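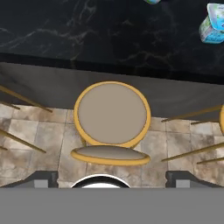 *Figure 1. Nedar kitchen scene, simulated gripper view, with a chair at the marble counter and a carton on the countertop.*

**To:** Birutė Pētersons, Program Officer, Anum Fund
**From:** Eyvindur Thoroddsen, Dzene Assistive Technology Center
**Date:** May 8, 2025
**Subject:** Second progress report, review of the Nedar home simulation package

## 1. Purpose of the report

The Anum Fund supports Dzene in reviewing Nedar, a simulation package sold by Trellgate for testing mobile arms in furnished rooms. The Center is to advise the Fund on whether the package is suitable for shared use by its grantees, and on what terms. The first report covered installation and staff training. The present report covers the first full round of trials in the kitchen scenes, the state of the license discussions, and the work planned through August.

## 2. Work completed in the period

The kitchen trials were carried out in full. A total of 126 runs were logged, all of them on the Center's own workstations and with the standard gripper model that ships with the package. Each run asked the simulated arm to approach a counter, locate a packaged grocery item, pick it up and place it at a marked position elsewhere in the room. Starting positions were varied by hand for the first 40 runs and by script for the rest.

Of the 126 runs, 70 ended with the item placed as instructed. The reviewers do not consider this figure a measure of the package itself, as the control policy was supplied by the Center and was not tuned for these rooms. It is reported so that the later rounds can be compared with it.

Seating produced most of the early failures. In rooms where chairs stand close to the counter, the arm has to reach over a backrest, and the policy often chose a path that brought the forearm into contact with it. Figure 1 is typical of the approach: the chair is directly ahead, its round back against the counter side, and the item lies beyond it to the right on the dark stone. The legs of the neighboring chairs also narrow the floor space on both sides. Several grantees have told the Center that this is the kind of layout their equipment meets in real homes, and the reviewers regard its inclusion as a strength of the package.

## 3. Findings on the package

**Visual quality.** Surfaces are rendered well enough for the purpose. The veined marble, the mottled floor tile and the upholstery can be told apart without difficulty at the default settings. Printed graphics on small packaged goods are less satisfactory. On the carton in Figure 1 the print is blurred, and any grantee whose work depends on reading labels would need sharper textures. Trellgate has said that a higher resolution set is available as a paid add-on. The Center has asked for a trial copy and has not yet received it.

**Contact behavior.** Contact between the fingers and rigid cartons was stable. Contact between the arm and furniture was less so. In 6 runs a chair that had been touched lightly moved much farther than it should have. The fault was reproduced with the script and sent to Trellgate with the log files. Their engineers have confirmed it and traced it to the friction values assigned to thin metal parts. A corrected furniture library was delivered in the last week of the period, and retesting has begun.

**Camera placement.** The default camera on the gripper keeps both fingers and the white center disc in view, which the operators found helpful when judging the last part of an approach. The position can be changed in the settings file but not from the main window. Two staff members who do not write code were unable to change it without help. The Center has recommended that a control be added.

**Documentation.** The installation guide is complete and accurate. The guide to building new rooms refers to menu items from an earlier version, and a full day of staff time was lost to this. Trellgate has acknowledged the problem and has offered a remote training session, which the Center has accepted.

## 4. License and cost

The present license covers a single site. Shared use by grantees would require either a separate license for each organization or a group license held by the Fund. Trellgate has provided draft terms for the second option. The main open points are as follows:

- whether rooms built by one grantee may be passed to another
- whether recorded runs may be published with the images included
- how support requests would be handled when a grantee has no technical staff

The Center's view is that the publication clause should be settled before any price is discussed. The draft as it stands requires written consent for each image, and most grantees would find that hard to work with.

Spending is within the approved budget. A small underspend on staff travel has been moved to workstation storage, as agreed with Ms. Pētersons by email.

## 5. Changes to the work plan

The bathroom scenes were to follow directly after the kitchen scenes. They have been moved back so that the kitchen runs affected by the furniture fault can be repeated with the corrected library. The end date of the project does not change.

The Center also proposes to drop the planned comparison with a second gripper model. The model named in the original proposal is no longer supported in the current version of Nedar, and converting it would take time that is better spent on the room types grantees have asked for. The Fund's approval is requested for this change.

## 6. Next steps

1. Repeat the affected kitchen runs and report the results to Trellgate.
2. Complete the remote training session and pass written notes to the grantees taking part.
3. Begin the bathroom scenes, using scripted starting positions throughout.
4. Return marked-up license terms to Trellgate after the Fund's legal adviser has read them.
5. Submit the draft recommendation to the Fund in August.

Log files and the full list of run settings are stored on the project drive under the Dzene folder. Access for Fund staff can be arranged through Mr. Thoroddsen's office.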